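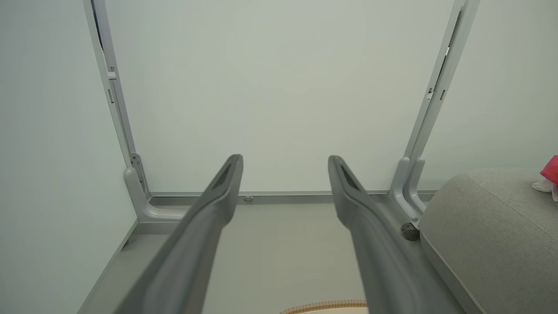

Ticket 536 -- Frame stand rolls and leans in small room
Status: Resolved
Opened by: Azucena Cervantes
Assigned to: Rutilio Chávez
Product: Sostora upright frame, gray
Priority: Normal

Azucena Cervantes, 8:40 am
The gray metal frame against the back wall in the small room won't stay where we put it. If you lean on the right post it creeps a little, and the left post has a wobble you can feel at shoulder height. I've pushed it back to the wall twice this week. Can someone look at it before we hang the panel? The panel is already here, still wrapped, in the hallway.

Rutilio Chávez, 9:15 am
Which way does it creep, along the wall or away from it? Also, have the screws in the bracket at the bottom of the left post been tightened since it was put together? That's where the post meets the foot.

Azucena Cervantes, 9:32 am
Away from the wall, at the right side. The left stays put but it wobbles. I don't know about the screws. Hideaki put it together in January and I wasn't here.

Hideaki Okabe, 10:05 am
I tightened everything by hand and meant to go back over it with the right wrench. I don't think I did. The wrench that came in the box is in the Presby drawer with the spare fittings.

Rutilio Chávez, 1:20 pm
Went over and looked. Notes:

Left post: screws at the foot bracket were loose. One took most of a full turn, the others less. Wobble is mostly gone after tightening. The foot itself is fine, no crack at the bend.

Right post: bolts were snug. The caster down by the feet turns freely and takes enough weight to let that side move. I tried to set the lock and it won't hold. It clicks down and then lets go when you push on the post.

Latch on the right post opens and closes normally. Left it closed.

Floor: laid a level on it. It drops slightly toward the room on the right side. Not much, but enough to start a caster rolling.

I need a replacement caster. Does anyone know if we have one?

Chun-yin Sin, 1:48 pm
No spares on the shelf. Fastamow carries that size, part 146. I can add it to the order going out this afternoon. Do you want one or a pair?

Rutilio Chávez, 1:55 pm
One is enough. Please don't hang the panel yet. I put a rubber wedge under the caster for now, so if you sweep in there, put the wedge back after.

Chun-yin Sin, 2:10 pm
Ordered. They said two days.

[Status changed: Open to Waiting on part]

Azucena Cervantes, 11:25 am
Part came. It's on the front desk in a padded envelope.

Rutilio Chávez, 3:40 pm
New caster is on and the lock holds. I pushed on the right post at the top and in the middle and it stayed where it was. Checked the low rail along the wall too, tight at both ends. Took the wedge out -- it's back in the Presby drawer with the wrench.

Panel can go up. Use the brackets on the left post first, then bring the right side in and close the latch. If you close the latch first the panel binds.

Azucena Cervantes, 4:30 pm
Panel is up. No wobble. OK to close.

[Status changed: Waiting on part to Resolved]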